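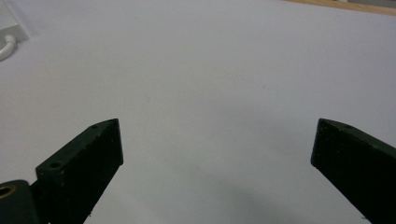 Tapis de coffre et bac de seuil sur un break de 207 : mesures, découpe, fixation

Par Fenna Goossens
Publié en mars · Temps de lecture : 4 min

Le tapis d'origine du coffre est une moquette aiguilletée sans sous-couche étanche. Sur un break qui transporte du bois et des sacs de terreau, elle retient l'eau contre la tôle du plancher, côté logement de roue de secours. La moquette déposée, j'ai trouvé un début de corrosion au droit de l'agrafe arrière gauche. Brossage, convertisseur, deux couches d'apprêt époxy, une nuit de séchage. Le reste de cet article concerne le remplacement du tapis.

Trois solutions étaient envisageables. Le bac thermoformé dédié au modèle, chez Stollico, a des bords relevés et une bonne tenue, mais il perd de la largeur utile entre les passages de roue. Le tapis caoutchouc au mètre, à découper, est vendu en rouleau par Timmermans. Enfin, il existe un tapis semi-universel Povura avec lignes de découpe prémoulées. J'ai écarté ce dernier après essai à blanc : les lignes ne correspondent à aucun des rayons du coffre et le bord restant se relève dès qu'on charge.

J'ai retenu le caoutchouc au mètre, en 3 mm, face supérieure striée, face inférieure lisse. La largeur entre passages de roue n'est pas constante. Il faut la relever au ras du plancher, puis à hauteur du premier pli de garniture, et garder la plus petite valeur. Un tapis trop large de quelques millimètres gondole au centre ; trop étroit, il se rattrape avec un joint en U.

Le gabarit a été fait en carton ondulé, en deux moitiés scotchées au milieu. Découper le gabarit en une seule pièce oblige à travailler à bout de bras contre le dossier, et l'erreur s'accumule du mauvais côté. Une fois les deux moitiés ajustées séparément, on les réunit en place, dossier verrouillé, puis on sort l'ensemble. J'ai reporté le contour au crayon blanc sur la face lisse, donc gabarit retourné. J'insiste sur ce point parce que mon premier tracé était à l'endroit et que les deux passages de roue ne sont pas symétriques.

Pour la découpe, cutter à lame neuve, trois passes sans forcer, règle acier sur les parties droites. Dans les rayons, je préfère la cisaille à tôle à lames courtes. Température de l'atelier : 12 °C, ce qui est un peu froid. Le caoutchouc se travaille mieux après deux heures à l'intérieur, déroulé à plat.

Côté fixation, rien de collé. La bande velcro fournie par Timmermans n'accroche pas sur la tôle nue et laisse de la colle sur l'apprêt. J'ai réutilisé les quatre anneaux d'arrimage : perçage à l'emporte-pièce, rondelle large, anneau remonté par-dessus au couple d'origine. Le tapis ne bouge plus au freinage et se dépose avec une seule clé.

Le seuil de chargement a reçu une baguette Panard en aluminium strié, posée à l'adhésif double face structurel. Dégraissage à l'alcool isopropylique, pression au rouleau, pas de charge pendant une journée. La baguette dépasse légèrement du pli de tôle ; vérifier que le joint de hayon porte toujours sur toute sa longueur avant de retirer le second film. Le test de la feuille de papier suffit : hayon fermé, elle doit résister à la traction partout.

Coût total, joint et baguette compris : 159 euros. Le bac Stollico seul était affiché à 207 euros, hors port.

Reste à traiter le bruit. Sans la moquette, le plancher résonne sur les pavés, surtout à vide. Je vais essayer un feutre bitumineux dans le logement de roue avant d'envisager quelque chose sous le tapis lui-même, où l'eau finirait par stagner de nouveau.

12 commentaires · 3 partages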